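Visitors at the Forotmont open day
17 Mar 2018

Gleice Sampaio had been on her feet since the doors opened and was drinking tea when we sat down. She runs the handling bench at Forotmont, where Tendis, the arm she works with, was on show to the public for the first time since September.

"People expect something out of a car factory," she said. "Then they see an apple and a bowl and they relax a bit." 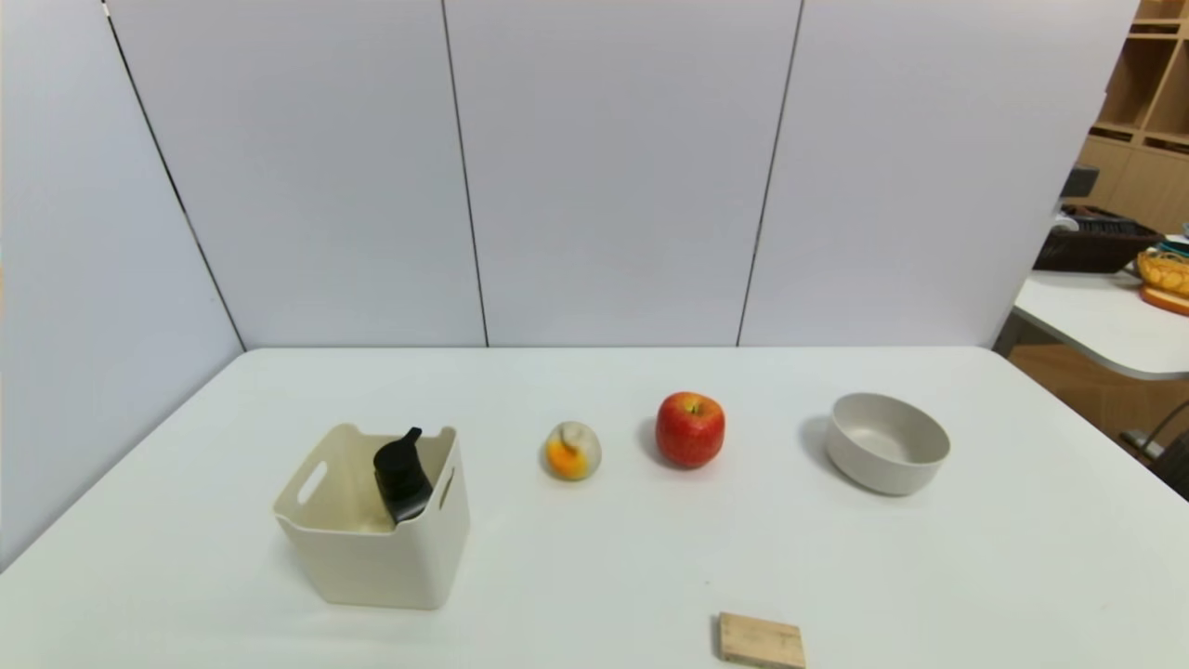 An apple, a bowl and a storage bin on the demonstration table.

The session ran for 40 minutes, with 21 visitors booked in. Sampaio spent the first part on how the arm chooses its approach. Household items suit her, she said, as they come in awkward shapes and everybody knows how they ought to be held.

"A bottle with a pump on top is a good one to talk about. Where would you take hold of it? Children say the top. I'd go for the body."

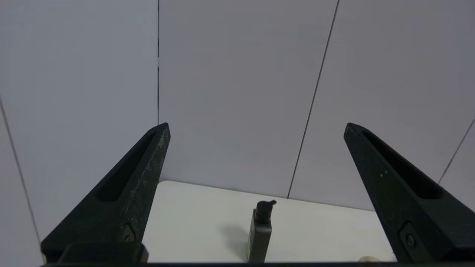 A pump bottle between the open fingers of the gripper.

She is patient about mistakes. The software, Hekent, was written by two people at Pacheco, and it still has trouble with dark things at close range. "We've had five versions. The last one is slower and I like it better." She would not give a date for the next.

Asked what she wants visitors to take home, she thought for a while. "That it's a job. You set it up, you try it, you write down what went wrong."
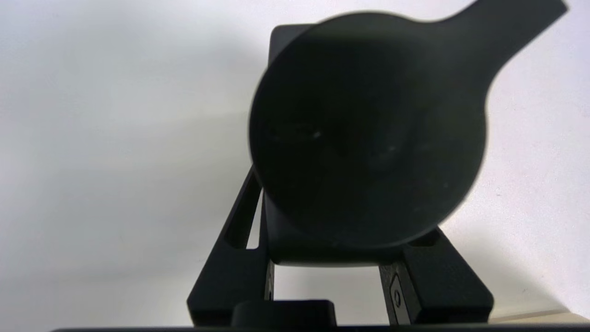 One visitor told us afterwards that the talk was clear enough but too short, and that more time should have gone on safety and on what stops the arm if a hand gets in the way. Sampaio agreed when we passed this on. "I get asked that every time," she said. "It should come at the start."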